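2024-07-17

Shape board + sink corner, bench 2. Me and Meenakshi.

Got out the green board again, wiped it, put it back on the white table. Cross hole is the tight one. Round hole near the top edge fine. Filed the cross 4 strokes per side, still catches one corner. Stop filing there, it'll go sloppy like the Trimville one did.

Red octagon block: edges a bit sharp from the print, sanded 30 sec on the fine paper. Printed at 31 mm across, should have been 30. That's my typo in the file not the printer. Reprint from the corrected one, Bindu has it.
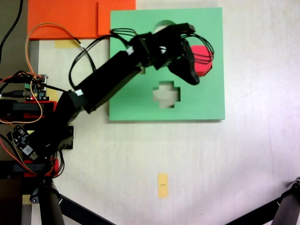
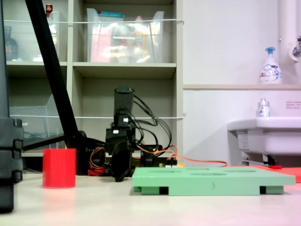 Red again for the reprint, we have most of a spool of the Trarnis left. Orange would do if it runs out but then it's hard to tell from the sheet.

Table: sticky patch from old tape, took about 10 min w/ citrus stuff. Dont use the scraper, it marks the white.

The sink end: Meenakshi wants the dishes kept at this end so the pretend-dishes set and the shape set can share a table. OK by me as long as the mat goes under them, otherwise they slide. Cup goes with the dishes NOT with the blocks. Keep finding it in the block bin.

Cubbies behind are still unlabeled. Bindu Kamath said she'd do labels, ask her agian. Plan: blocks low, boards flat in the middle, dishes top.

To do
- reprint octagon at 30
- check cross piece, maybe shrink the piece and leave the hole alone
- find lid for block bin
- order from Le Goff, felt pads, small ones

Want the full set done before November.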